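## 4. Fitting the Bivell door closer to a pair of doors

Read this section through before drilling. It covers double doors where both leaves swing the same way. For single doors, see section 3. 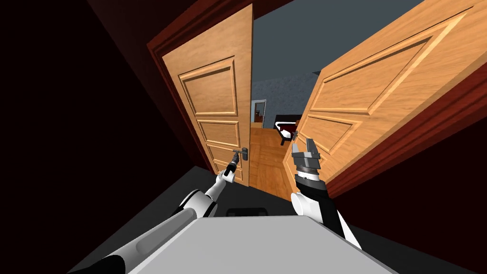

Each leaf needs its own closer. The two units are supplied as a left-hand and a right-hand body, marked L and R on the end cap. Hand is judged from the side the door opens toward.

### 4.1 Before you start

Check that both leaves swing freely through their full travel and latch with light pressure. A closer will not correct a door that binds on its frame or drops on its hinges. Tighten loose hinge screws first and plane any tight edges.

You will need:

- the paper template from the carton
- a drill with pilot bits for wood
- a No. 2 cross-head screwdriver
- the 4 mm hex key supplied
- a pencil, masking tape and a level

Leaves up to 40 kg each can use the standard Bivell body. Heavier leaves need the Tanasarn version, which has a longer spring and a different template. The two templates are not interchangeable.

**Caution:** Do not remove the end caps. The spring inside is under load and can cause injury.

### 4.2 Marking and drilling

1. Close both leaves. If one leaf has bolts at the top and bottom, leave it bolted.
2. Tape the template to the first leaf, lining up the printed edge with the hinge centerline.
3. Mark the four body holes on the leaf and the two shoe holes on the frame head.
4. Turn the template over for the second leaf. Repeat the marking.
5. Stand back and check that the two sets of marks are level with each other. Small differences are easy to see once the covers are on.
6. Drill the pilot holes 18 mm deep. Wrap tape around the bit as a depth stop.

**Note:** On painted frames, score the paint around the shoe position with a sharp knife. This keeps it from lifting when the screws go in.

### 4.3 Mounting the body and arm

1. Hold the body against the leaf with the adjusting valves facing the hinges.
2. Start all four screws by hand, then tighten them in diagonal order.
3. Fix the shoe to the frame head.
4. Place the main arm on the square spindle and secure it with the center screw.
5. Join the main arm to the forearm. With the leaf closed, the forearm should sit at a right angle to the frame. Lengthen or shorten it at the threaded rod until it does, then tighten the locknut.
6. Repeat for the other leaf.

### 4.4 Setting the speed

There are two valves on each body. Valve 1 controls the main swing. Valve 2 controls the last few inches before the latch.

1. Open the leaf fully and let go.
2. If it closes too fast, turn valve 1 clockwise by an eighth of a turn. If it is too slow, turn it the other way.
3. Set valve 2 so the latch engages without a slam.
4. Test each leaf several times before moving on to the other.

**Caution:** Never unscrew a valve by more than two full turns. Oil will leak out and the unit cannot be refilled.

### 4.5 Closing order

If the leaves have a rebated meeting edge, the one with the inner rebate has to close first. Set its main swing slightly faster than the other. This is enough for light indoor use. In corridors and public rooms, fit the Damivik selector bar (sold separately), which holds the second leaf open until the first is home. The bar has its own instruction sheet.

Flat-edged leaves can close in any order.

### 4.6 Care

Check the arm screws after the first month and again every 2000 openings. Wipe the covers with a damp cloth. Do not use solvent. The body is sealed and does not need oil. A drop of light machine oil on the forearm joint will stop most squeaks.

Speed changes with temperature. Doors next to an outside wall may need a small adjustment at the start of winter and again in June.

Spare arms, shoes and covers are available from Plarport. Quote the letter on the end cap when ordering.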